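Mullavska Skate Forum > Gear > Wheels, bearings and trucks

Thread: Kesteck 149s or stick with Berge for the new bowl?

curbdust
10 February 2023
Been riding Berge trucks for years and they've been fine, but the hanger on my back one is ground down nearly to the axle. The shop has Kesteck for 119 a pair and the Berge are quite a bit less. I mostly skate the bowl at Pedden now, some flat if it's dry. Is there any point paying the extra?

northbank_tel
Kesteck turn better out of the box. I put mine on in August and haven't touched the kingpin nut. They're heavier, you notice it on ollies for a week and then you don't.

pushmongo
Disagree. I had two sets of Kesteck and both got sloppy in the pivot cup inside a couple of months. Swapped the cups and it came back. For that money I'd want them to last. Berge with decent bushings does the same job.

northbank_tel
What bushings were you running though? If you crank the stock ones down hard you'll chew up any pivot cup.

pushmongo
Stock, medium tight. I know how to set up a truck.

Kanokwan Sangkhawat
I skate Pedden three evenings a week and most of us there are on Berge. The coping in the deep end is rough concrete and it eats hangers whatever the make. I go for whatever is cheaper and replace them more often. If you carve a lot and don't grind much then the Kesteck might be worth it.

curbdust
I do grind, badly. Mostly 50-50s in the shallow end and the odd slash in the deep end.

Kanokwan Sangkhawat
Then Berge. Wax the shallow end a bit before you start, it's dry as anything this time of year. Don't wax the deep end or you'll get shouted at.

ledge_pete
People still wax at Pedden? It was banned when I last went.

Kanokwan Sangkhawat
The sign is about the flat ledges. The bowl is fine as far as I know.

ledge_pete
The sign says the whole park. I'd leave it alone.

oldslappy
On weight, I put mine on the kitchen scales with no wheels or bearings. Kesteck 449 g each with the nuts on. My old Berge were lighter but they'd lost a fair bit of metal by then so it isn't a proper comparison.

northbank_tel
That's more than I thought. Still wouldn't go back.

pushmongo
So you're paying more to carry more. Right.

oldslappy
Some people like the weight in a bowl. Feels planted. I wouldn't want it for flip tricks.
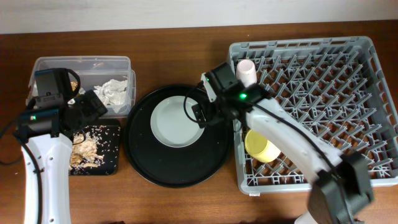
curbdust
Do I need to change my bushings if I go up a size from the 139s?

oldslappy
Only if your old ones are cracked or squashed out of shape. A new pair of trucks comes with its own set, so ride those for a few sessions first. If they feel too stiff after that, go one grade softer on the roadside and leave the boardside as it is.

pushmongo
I'd go softer on both. Mixing them makes it feel odd coming back in off the coping.

oldslappy
Matter of taste. I've mixed them for years.

northbank_tel
What width is your deck, curbdust? 149s want 8.5 or near it.

curbdust
8.5 exactly. Was on 8.25 before, that's why I had the 139s.

northbank_tel
You're fine then.

curbdust
Think I'll get the Berge and put the difference towards wheels. Shop is holding a pair for me till the weekend.

ledge_pete
What wheels are you on at the moment?

curbdust
54s, flat-spotted to bits. Will start another thread.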